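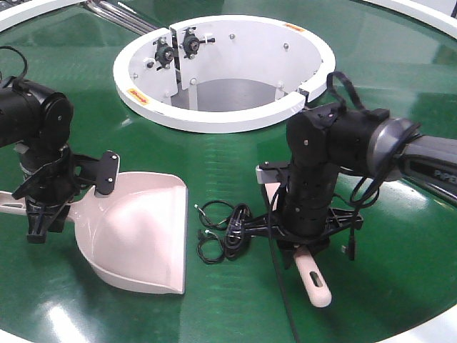
About Sudance

Sudance supplies contract kitting and small-parts packing to manufacturers that do not want to run those lines in-house. We receive bulk hardware, sort it, count it into sets, seal and label the sets, and ship them to the customer's assembly site or directly to retail. Typical contents are screws, dowels, hinges, brackets and printed instructions.

The company works from 2 buildings. Receiving, inspection and storage are at Nic Giolla. Packing and dispatch are at Kurkance, where the line runs 7 cells on a single day shift. A second shift is added from May through the end of summer, when furniture orders peak.

We currently hold 418 active part numbers. Minimum order is 3000 sets per run. Shorter runs are accepted for samples and for replacement kits – ask for the separate rate sheet.

Stock and lot records are kept in Clerkix. Every sealed set carries a lot code that traces back to the supplier's delivery note. Customers with an account can view stock levels and open orders, and can download packing records for any lot shipped.

Sets are check-weighed before sealing. Rejected sets are opened, recounted by hand and returned to the line. Tolerances are agreed in writing before the first run and stay fixed until the parts list changes.

Site visits are by appointment. Safety shoes are required on the packing floor.

Page last revised 11 Jul 2024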